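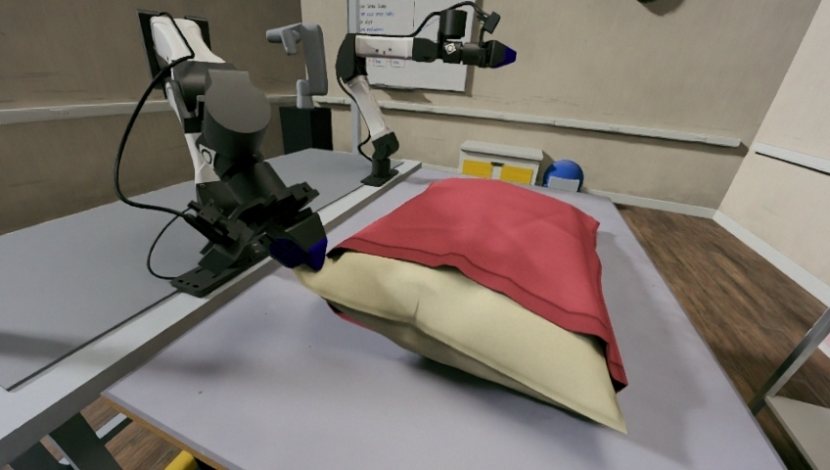
Ignacio Lyons asks whether a pillow's fill weight can be worked out from the label when the label gives only fill power and finished size. He has two down pillows from Plesport, both marked 600 fill power, and one is clearly flatter than the other. He wants to order loose down and bring the flat one up to match without cutting it open twice.

Fisard
No. Fill power is the volume in cubic inches that one ounce of down takes up under a standard test load. It says nothing about how many ounces went into the shell. Two pillows with the same rating can have very different loft.

Weigh both on a kitchen scale. If the shells are the same fabric and size, the difference between the two readings is the difference in fill. Dry them fully first. Down takes up moisture from the air, and a damp pillow reads heavy. Low heat, two or three cycles, then let them sit in the same room overnight before weighing.

Endia
Buy a new one, down gets everywhere.

Pangaribuan
Fisard's method is correct but assumes the down in both pillows is in equal condition. Old down breaks up and picks up skin oil, so a flat pillow can weigh the same as a full one, or more. I had a pair like that in January. The flat one was 41 grams heavier. Washing brought back part of the loft, and I added 114 grams of new down for the rest.

To add fill, open four inches of one side seam near a corner. Pin the mouth of the down bag inside the opening and push the down across by hand from outside. Close with a short stitch, 12 per inch or finer, using thin polyester thread and the smallest needle that will go through the ticking. Large needle holes leak.

Weigh the supply bag before and after. It is easier to read than the pillow, which tends to hang over the edge of the scale.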